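Report the Failures With the Successes

Opinion, Manipulation Research

The field of robot manipulation has become skilled at presenting success rates. A paper states that a learned policy completed a packing task in a given share of trials, shows a short clip, and moves on to the next table. The Curnisstead laboratory has followed this practice as faithfully as any other. It is our view that the practice should change, and that a result reported without its failures should no longer be treated as a complete result.

Our own recent work gives the reason for this position. Over one spring the laboratory collected 329 demonstrations of two-arm handling of boxes and packing inserts, and trained a policy on them using the Fultix software. The policy was then tested in blocks of 50 trials. Two versions of the policy finished with nearly the same success rate. By the usual standard they were equal, and a reader of the summary table would have had no grounds to prefer one over the other.

The trial records told a different story. The first version failed early, usually before either gripper had touched the box. The second failed late, with an insert already lifted and pressed against the cardboard at a bad angle. A failure of the first kind costs a few seconds. A failure of the second kind bends the box, shifts its contents and calls for a person to reset the station. Anyone planning to use such a system would want to know which kind to expect, and the success rate does not say.

Two objections are raised against fuller reporting. The first is length. Conference papers are short, and a careful account of failed trials takes up space. We accept this, but a supplement has no such limit, and a plain list of failure types with a count beside each fits in half a column. The second objection is that failure labels depend on the person who assigns them. This is true, and it can be measured. In our case the Guo and Dimow groups labeled the same trials separately, and the disagreements fell mostly into a single category, which we have since divided in two.

There is also the matter of the workspace. Cardboard flaps tear and soften with handling. Cloth table covers creep unless they are clipped down. A policy trained on crisp boxes may struggle with worn ones, yet the condition of the materials is seldom recorded — and once the trials are over, it cannot be recovered.
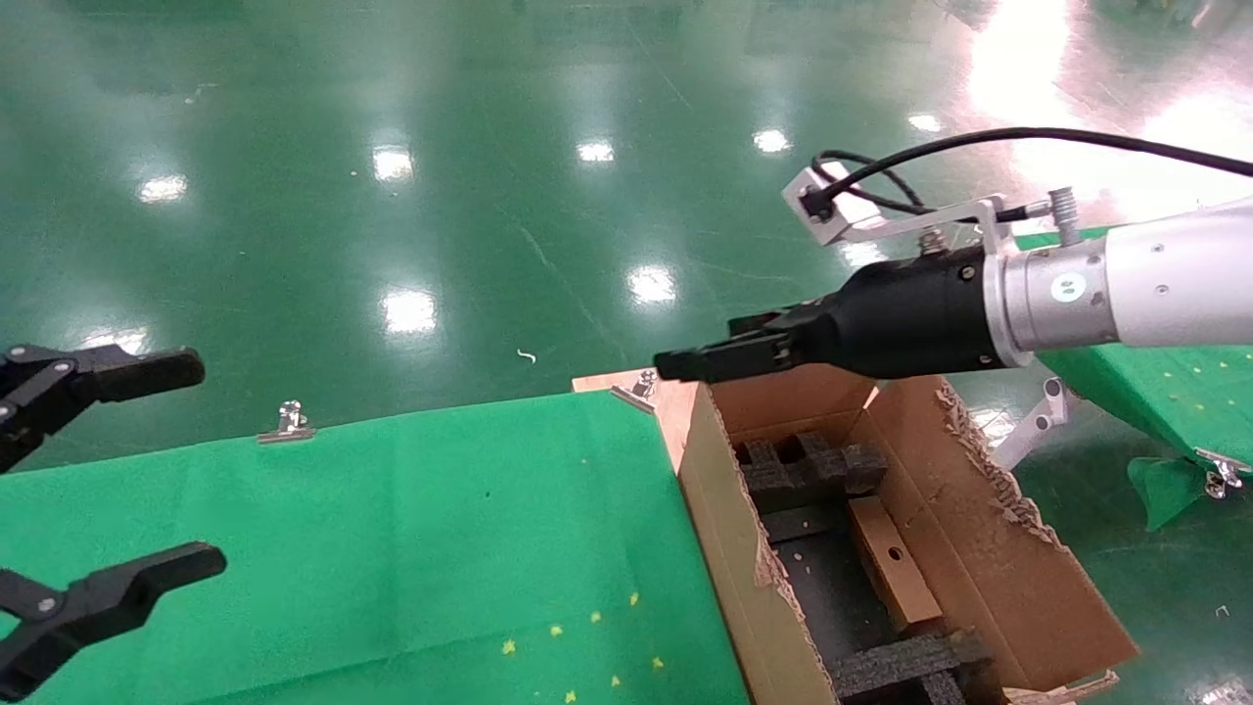

Two-arm workstation with an open box, foam inserts and a clipped green table cover.

We therefore propose that every manipulation paper carry 3 items: the full count of trials, including those stopped by the operator; a table of failures by stage of the task; and photographs of the work area and materials in the state in which they were used. Reviewers should ask for them in the same way they now ask for baselines. The Curnisstead laboratory will include all of them in its own submissions beginning in May, and will add the failure tables to its earlier reports as the records allow.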